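HIST 241: Everyday Things in European History
Handout 6: How the Table Was Set
Revised 3/11/21

Reading for this unit: Ondrejka, "Plates and Rank in a Market Town" (course packet), and the first half of Loureiro's essay on serving dishes. The Loureiro essay is long and you can skip the section on silver marks. We will come back to silver in Handout 8.

1. Before the individual plate

For much of the Middle Ages, diners in many parts of Europe did not each have a plate in the sense we use the word. Food came to the table in shared dishes. People took what they wanted with their fingers, a spoon or a knife, and put it on a trencher. The early trencher was a thick slice of old bread. It soaked up juice and fat, and after the meal it could be eaten, given to the poor or fed to animals.

Wooden trenchers came later and lasted longer. Some were plain squares of board, and some had a shallow hollow for the food and a smaller one in the corner for salt. Two people might share one. Ondrejka points out that sharing was a matter of manners as well as supply, and that the books of conduct spend a good deal of space on how to share without giving offense.

Terms to know: trencher, charger, porringer, cover (in the sense of a place setting), sideboard.

2. Pewter, earthenware, porcelain

Pewter was the step up from wood in many households. It could be melted down and recast when it was worn, so old pieces are scarce and inventories are often our best source. An inventory usually gives pewter by weight, which makes it hard to say how many plates a family had.

Tin-glazed earthenware gave people a white surface that could be painted. It chipped easily, and the chips show the brown or buff clay underneath. Porcelain from China was known in Europe well before anyone in Europe could make it. Meissen was producing hard-paste porcelain in the early eighteenth century, and other works followed over the next decades.

Our main case is the Hadenska household inventory of 1725, which you have in translation by Dalibor Urban. Read it room by room. Note that the plates are not all in the kitchen. Some are listed in a bedroom, in a locked chest with the linens. Ask yourself what that says about when they were used. The clerk also writes "old" next to certain entries and "poor" next to others, and he seems to mean different things by the two words. 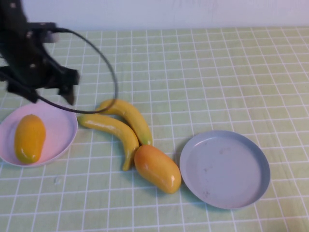 3. Color and the modern plate

Color on tableware was once costly, and a strong, even color was harder to get than a painted pattern. Pink is a good one to follow. Pink enamels appear on European wares in the eighteenth century, mostly as small areas of decoration. A plate that is pink all over, sold cheaply and used every day, belongs to a much later period, when factories could control glazes closely and when plastics had come into the kitchen.

Eduard Jireš treats this change as a story about price. Anca Anghel disagrees. In her study of the Plivura shops she argues that buyers wanted plates that did not match, and that the full matching set was already losing ground before prices fell. Both used the same order books, so it is worth looking at what each one leaves out. Jireš drops the small orders. Anghel keeps them but says little about hotels and schools, which bought in bulk and nearly always bought white.

Fruit at the table deserves a note here as well. Dessert services often had their own plates, smaller than dinner plates and more highly decorated. Bananas did not become an ordinary food in northern Europe until steamships and cold storage made the trip practical, so they are missing from the older dessert books. Grapes, pears and figs fill those pages.

4. For discussion

Bring the Hadenska inventory to section, marked up in pencil. Be ready to talk about these points:

Where the household kept its best pieces, and who would have had the key.
Whether "old" lowers the value of an entry or only describes it.
How far we can use an inventory taken after a death to learn about daily meals.

5. Short paper

Write 2 pages on one type of vessel from the inventory. Use at least one of the readings. The paper is worth 20 points. Cite the inventory by room and line, for example "upper room, line 4." Late papers go in the box outside the department office in Flatgate Hall, with the date written on the first page.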